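Posted in: Grantee Updates > Automation & Handling

Grurelov project: progress report to the Joscombe fund
2021-03-11

Hi Huia,

You asked for the short version first, so: we broke something, we stopped, we found out why, and we're running again with a smaller pile of usable recordings than I promised you in the last report. No one was hurt. Josphat had a fright and I had a bad night, and the rest of this is the long version (sorry, it did get long).

Where we were before it went wrong

Last time I wrote, we had just moved from one-handed tasks to two-handed ones. One of us holds the near gripper, someone else or the other hand takes the far one, and the pair of them pick up, turn, steady and pass food containers on the white table. Everything the grippers do gets recorded, meaning how far open the fingers are and what the camera on each one sees, and those recordings are what the Ogola cell learns from. Ogola is the pair of bolted-down arms in the other building, the ones you met when you visited and Vasilică made you wear the big goggles.

By the end of the collecting stretch we had 1,442 two-handed recordings. I was very pleased with that number and said so to anyone who would stand still. The containers are awkward things to hold, all thin walls and slippery shine, and the rounded ones like to roll out of a loose grip, so getting that many clean-looking takes felt like real progress. Kibet had built a little viewer that played both gripper cameras side by side, and we'd sit there at the end of the afternoon watching the good ones.

I should have been watching them slower!

What happened in the Ogola cell

We trained on the full set and took the result over to the arms. The first few runs were fine, a bit timid if anything. Then on the squeeze-and-turn task the left arm closed on the container, the right arm came in to steady the other end, and the right arm simply kept coming. It was as if it thought the fingers were still open and still had some way to go. The container folded up with a crack, popped sideways out of the grip and went off the table between the guard panels.

Two things about that. The first is that the arms did stop, but on the force limit, and later than any of us would like. Vasilică had the stop button in his hand and says his thumb was moving before the crack, and the log says the force limit got there first. The second is that Josphat was standing closer to the guard gap than he should have been. He'd stepped in to see the fingertips better. The container went past his hip. It's a light bit of plastic and would have bounced off him, but the next task on our list used a glass jar, and I've thought about that more than once.

We shut the cell down there and then and I wrote to you the same evening. I also told Obadia, who signs off on safety for the whole site, and he put a tag on the cell so it couldn't be powered up without him. Quite right too. It stayed tagged for 11 working days.

Looking for it in the wrong places

I'll be straight with you that we lost the first part of that stretch on bad guesses. My own favorite was the fingertips. The yellow tips wear smooth with handling and we'd had a few slips, so I was sure the right arm was chasing a grip that kept sliding. We swapped in new tips and ran the arm against a foam block. It overshot in just the same way.

Then Kibet suspected the force sensor, which checked out. Then we all suspected Kibet's training code, which was unkind of us, and that checked out too.

Vasilică was the one who said we should stop looking at the robots and go back to the table. He wanted to see the whole job again from the start, at ordinary speed, with the hand-held pair and the same sort of containers, and with somebody watching the timing the entire while. So that's what we did, over and over, from both sides of the table.

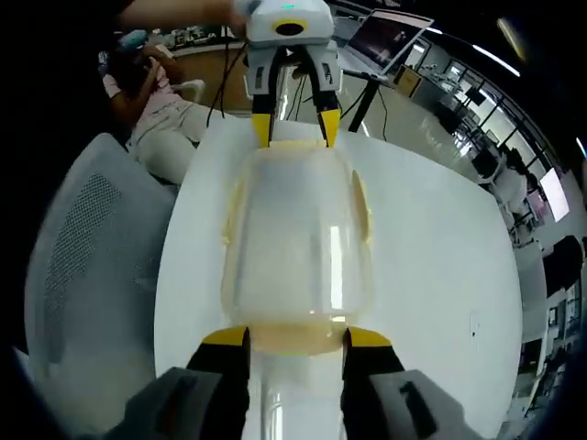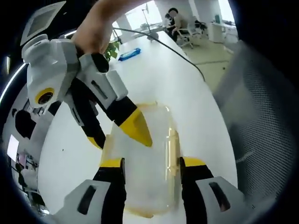
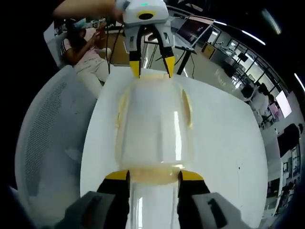

Two hand-held grippers on a plastic container at the white table.

What it was

The two grippers didn't agree on what time it was.

Each one stamps its own recordings from its own clock, and the clocks get lined up when a session starts. We'd assumed they stayed lined up. Mostly they do! But if the cable to one of the grippers gets a tug and the connection drops for a moment, that gripper comes back by itself and carries on recording from a clock that hasn't been matched to anything. There's no error and no beep. The indicator light on the housing goes straight back to green, and to the person holding it the whole thing feels completely normal. We reproduced it by pulling gently on the plug, and the light was green again before I could point at it.

From then on, every finger reading from the dropped gripper lands late compared with the other one. In the worst recording, the far gripper's fingers look wide open in the data at a point where the video shows them shut on the container. Feed enough of that to the arms and they learn that the second hand arrives late and has further to travel. So the right arm did what it had been taught, and our container paid for it.

Why it was mostly the far gripper is a duller story. The near one has its cable coming back toward the person using it, where it's out of the way. The far one gets lifted over the table, turned, lowered and lifted again, and its cable goes along for the ride. A wide turn is enough to give it a pull. We had seen the cable moving about for weeks and thought of it as untidy. I had even written "tidy cables" on the whiteboard and then not tidied them.

I've reported the silent reconnect to Dikard, who supply the grippers' recording box. They've asked for our logs and I've sent them. I haven't had a fix back yet and I'm not planning around getting one soon.

How bad the damage is

Once we knew what to look for, Kibet wrote a check that compares the moment the fingers close in the video with the moment they close in the readings. He ran it over the full set and 114 recordings failed. Those are out. We aren't trying to rescue them by shifting the clocks afterward, even though Kibet thinks he could. I'd sooner have fewer recordings I trust, and I suspect you'd say the same.

A further batch passed the check but came from sessions where at least one recording failed, and I've set those to one side while Josphat looks at them by eye. He's slow and very good at it. Until he's done I'm not counting them as delivered, so please don't put them in your figures either.

The model that crushed the container is retired. We retrained on what was left and tried it against the foam block first, then on containers, at reduced speed. The right arm now comes in and stops where it ought to. I'd like to tell you it's solved, but we've only had it running slow so far and full speed is where things got exciting last time.

What we've changed at the table

- Both cables now have a clip on the user's forearm strap with a loop of slack, so a pull lands on the strap and leaves the plug alone.
- The recorder watches for a dropout. If either gripper disappears, even for a blink, it ends the recording and makes an extremely annoying noise (Kibet chose it).
- Every session starts and ends with both grippers closing together on a block. If the two ends don't match, the session gets looked at before anything goes into the set.
- Somebody pages through a handful of takes slowly, each day. Me, usually.

What we've changed at the cell

- Obadia's rule, and it's a simple one: if the arms have power, you're behind the line. The line is now painted on the floor and is further back than it used to be.
- The gap between the guard panels is closed with a clear sheet. Josphat can see his fingertips from there and has stopped complaining about it.
- The force limit on both arms is lower. It means a few more false stops, and we can live with those.
- New models go on foam first, then plastic. Glass is off the list entirely until you and I have talked about it.
- The person on the stop button has no other job during a run. Vasilică used to take notes with his free hand, and that's over.

Obadia took his tag off after walking through all of this with us. He wants to come back in September to see whether we're still doing it, and I've told him he can turn up without warning.

Money and time

The clear sheet, the paint, the clips and the new fingertips came out of the repairs line and there's still some left in it. The staff time is what hurt. I'd asked for the two-handed milestone to close this period and it won't. I need one more round of collecting to replace what we threw out, and I'd like to move the milestone back by the length of the shutdown plus that round. If you'd prefer that I cut the last task (the stacking one) and keep the date, tell me, and I'll redo the plan. My own preference is to keep the stacking. It's the task the kitchen partners keep asking after.

I'm not asking for extra funds.

Things I still don't know

I don't know whether the one-handed set has the same trouble. With a single gripper there's no second clock to disagree with, but there's still the camera to match, and a dropout could in theory shift the readings against the video. Kibet's check is being adapted for it. I pulled 13 of those recordings at random and went through them myself and they were fine, which cheers me up a little without proving much.

I also don't know how late a reading can be before the arms start to misbehave. Our check has a cutoff, and it's a guess made by tired people. Vasilică wants to spoil some good recordings on purpose, a bit at a time, and see when the foam block starts to suffer. I think that's a fine idea and I've given him the foam.

Could we talk once you've read this? I'd want Obadia on the call for the safety part, and I'll send the dropout logs and the list of removed recordings ahead of it so you have them in front of you.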